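Reading time: 4 min

4. Working at the Sorting Bench

4.1 Setting and tasks

The returns room at Sturkivcombe receives mixed small goods from Drendex stores. Before the two-arm bench was installed in March, every item was picked up, looked at and placed in a bin by hand. A full shift on the line handled 4000 items when staffing was complete, and far fewer when it was not. The bench did not replace the line. It took over one step, the placing of items into a first set of bins, while opening packages, checking for damage and deciding on odd cases stayed with the staff.

Our account draws on shift records and on interviews with workers who had used the bench for at least one full rotation. The records cover 3227 placements. Of these, 510 involved a person stepping in before the item reached a bin, and 163 of those led to the item being taken off the bench for good. We treat the remaining interventions as ordinary work. Workers moved an item to where an arm could reach it, turned it over, or cleared a second item that had come along with the first.

4.2 Watching and waiting

The largest change workers reported was in how they used their attention. On the hand line a sorter looks at the item in her hand. At the bench she looks at the gripper and at the surface under it, often when there is nothing there yet to pick up. One worker described her first week as "staring at a table." She had expected to be busy with the items and found that much of the shift went into judging whether the arm had stopped for a reason. 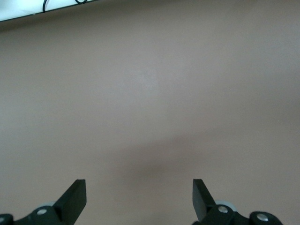
Several workers said that pauses were harder to deal with than plain failures. A dropped item calls for one action, and everyone knows what it is. A pause could mean that the system was waiting for the next item, that it had not found the one in front of it, or that a step had timed out. The Nosetus display gave the same message in all three cases during the first part of the study. Workers made up their own rules for how long to wait. These differed from shift to shift, and new staff learned whichever rule was used by the person training them.

Chang-ho Woo, who led the evening shift, wrote a one-page guide that replaced these local rules. It set a fixed wait and named the person who could restart a cycle. Interventions did not become less frequent after the guide was posted, but workers told us they argued about them less. Two of them said they no longer felt they were being blamed for a slow bench.

4.3 Division of the table

The bench was planned so that each arm would serve its own half of the table. In practice the split was uneven. Bins were put where staff could lift them out without leaning past an arm, and that often meant both on the same side. The arm nearest the bins then did most of the placing. The supplier's layout drawing showed bins on both sides, and the site manager asked at one point for the drawing to be followed. Staff tried it for a short time and went back to their own arrangement, which the manager later accepted in writing.

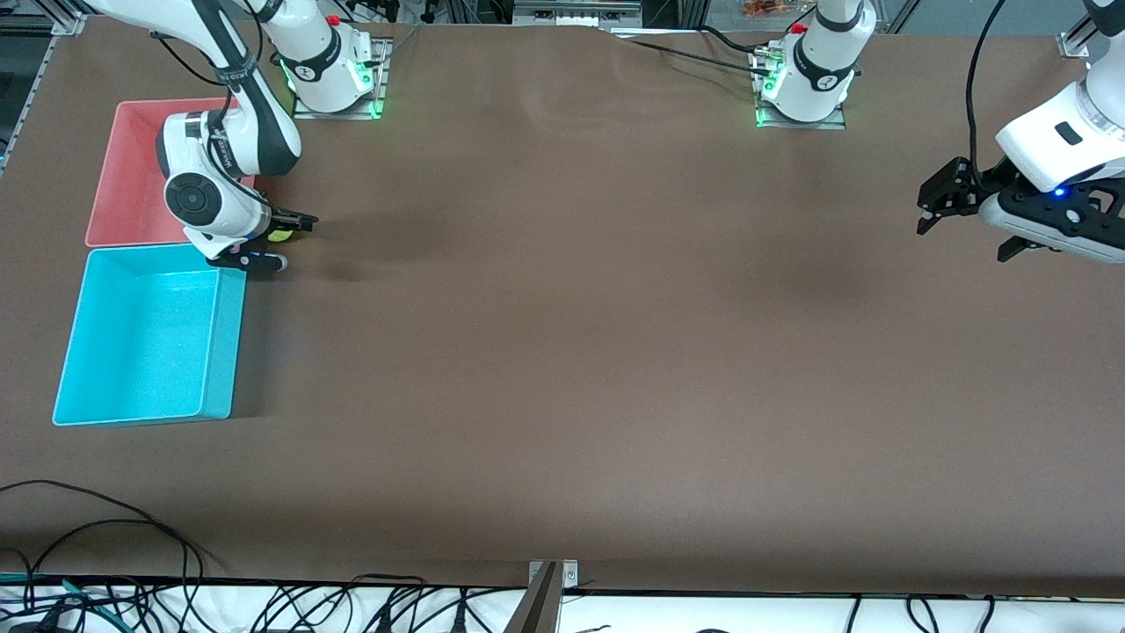 Figure 3. The two-arm bench. The right arm holds a small yellow-green object beside the cyan bin; the left gripper is empty.

Bin color was another point the staff settled themselves. The hand line had used printed labels, which workers read up close. At the bench they stood farther back and wanted to tell the bins apart at a glance, so they asked for colored ones. The meaning of each color was written on a card by the sink. We note this because the planning documents said nothing about how people would read the table, only about how the cameras would.

Cables were a steady complaint. Workers who cleaned at the end of a shift were unsure which ones they were allowed to move, and most chose to wipe around them. The notes from the 8/19/22 staff meeting list this as an open item, next to a request for a second stool. The stool arrived first.

4.4 Pay grade and job titles

Sorters kept their pay grade when they moved to the bench. Their title changed to "bench attendant," and this was not well liked. Workers felt that "attendant" left out the checking and deciding they still did, and some worried that it would count against them if they applied for work elsewhere. Management said the title came from the software contract and could be reviewed. By the end of the study it had not been.

Views on the work itself were mixed. Those with wrist or shoulder pain were glad of the change and asked for more bench shifts. Others missed the pace of the line and the talk that went with it, and asked to be rotated out sooner. Section 5 takes up the rotation plan and the way shift leads put it into use.

Related items
So: a scheduling tool for mixed hand and robot shifts
Waiting rules and restart rights in small sorting rooms
Job titles after partial automation: notes from Sturkivcombe
Reading the table: bin color and standing distance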